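Visitor visa expired while extension is in process — can I travel inside the country?
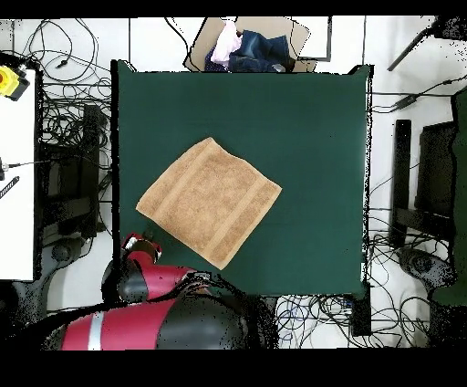

My visitor permit ended on 6 May and I applied for the extension before this date. Can I stay while they decide?

You can stay under the same conditions as before until the decision is made, if your application arrived before the old permit ended. Keep the receipt with you. The rule is in section 147 of the Trovelness entry guide, but the language there is heavy.

Now my second problem. I want to take the domestic flight from Ormsby to Pallska to visit my cousin. I read in the news about the new order and the checks at airports, and I am a little afraid. Will they ask me for a valid permit, or is the receipt enough? I paid 629 dollars for the ticket and it is not refundable.

Imke Rothe
Friday, May 29, 2026

drakden_north
For a domestic flight the airline looks only at your photo ID. The new order is for arrivals from abroad, and your flight is not an arrival. I flew the same route in May with only a receipt and my passport. The officer at the gate looked at it for a moment and gave it back. But please do not leave the country before the decision — then the receipt does not help you to come back in, and you must apply again from outside. I also printed the confirmation email, in case my phone battery was empty.

Pete W
they cant stop you on a domestic. my brother in law waited 40 mins at Ormsby but that was the bag line. ring the airline if your worried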